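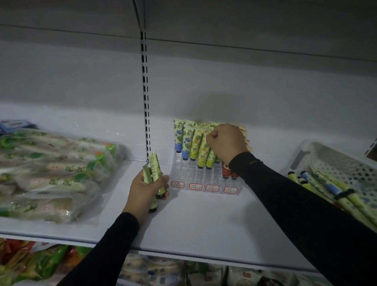 Family council at Mom's care home -- worth joining?

Posted in: Residential care, families

marshgate_lou
2019-04-24

My mother moved into Kotham in the winter. It's a care home with 40 rooms, run by Beltari. Last week there was a letter in her room saying they want to start a family council, with the first meeting in May. Relatives would meet with the manager every 2 months and talk about meals, activities, laundry and so on.

I work full time and live 35 minutes away, so I'd be giving up a visit to sit in a meeting. Has anyone been on one of these? Did it change anything?

tperrin
I was on one for 3 years at my dad's place. It changed small things. Supper moved from 4:30 to 5:15 and they stopped scheduling showers during church service. Before that several of us had complained one at a time and got nowhere.

It did not change staffing, and it won't. That gets decided at the company level.

Osprey Hill
Skip it. I went to two meetings at my aunt's home and the manager ran the whole thing. She read out a list of what they had planned and then asked if there were questions. A family council is supposed to be run by families. If the home sends the letter, sets the date and writes the agenda, it's a newsletter with coffee.

tperrin
Somebody has to send the first letter. Families don't have each other's phone numbers.

Osprey Hill
Fine, but then the manager should leave the room for part of it. Ours wouldn't. People won't say the night aide is rough with their mother while her boss is sitting there taking notes.

marshgate_lou
The letter says the manager will "host." Doesn't say if she stays the whole time.

Bogdan Krajewska
I chair the family council at Sandhu House, so I'm biased. A few things that worked for us:

Ask for the first half hour without staff. We put it in writing and the home agreed. If yours says no, ask them to explain why in writing.

Keep your own minutes. One page is plenty. Ours go on the board by the elevator so families who can't come still see them.

Don't bring up your own parent's care in the meeting. If Mom's hearing aid is missing, go to the nurse that day. The council is for things that affect more than one person.

And let residents come if they want to. We had a big argument about that and I was on the wrong side of it. I thought people would hold back. The residents who came were blunter than any of us.

jjw_in_the_valley
Disagree on the last part. My husband has dementia and lives on a memory unit. I can't talk freely about what's going on there with other residents in the room. There's a separate residents' council for them.

Bogdan Krajewska
That's fair for a memory unit. Ours is mostly assisted living, so it's a different group. Some homes do both and share the minutes.

quietkitchen
Lou, is Kotham the one that uses Flellia for the family updates? We have that where my sister is. I get a message when she has eaten lunch and another when she's been to an activity, and I still couldn't tell you who her regular aide is. I'd go to the meeting just to ask who works which shift.

marshgate_lou
Yes, they use it. Same experience. It told me she "enjoyed" bingo -- she has hated bingo all her life.

Osprey Hill
Bring that up, then. If they fix it I'll take back what I said.

tperrin
You could also share the seat. My brother and I took turns and nobody minded. Dad's visits didn't suffer much.

marshgate_lou
My sister might do that. She's closer but she and the manager didn't get off to a good start over the deposit. I've emailed to ask about the half hour without staff. I'll go to the one in May and post again after.

jjw_in_the_valley
Please do. Ask about weekend activities too. Ours had none until the families brought it up.

14 comments | 6 shares

Recent in Residential care
Who keeps the spare key when a parent moves out?
Labeling clothes: iron-on or sew-in
Notice of a fee increase, what should it include?
Moving Dad to a different room on the same floor
Taking a resident out for the day: what to sign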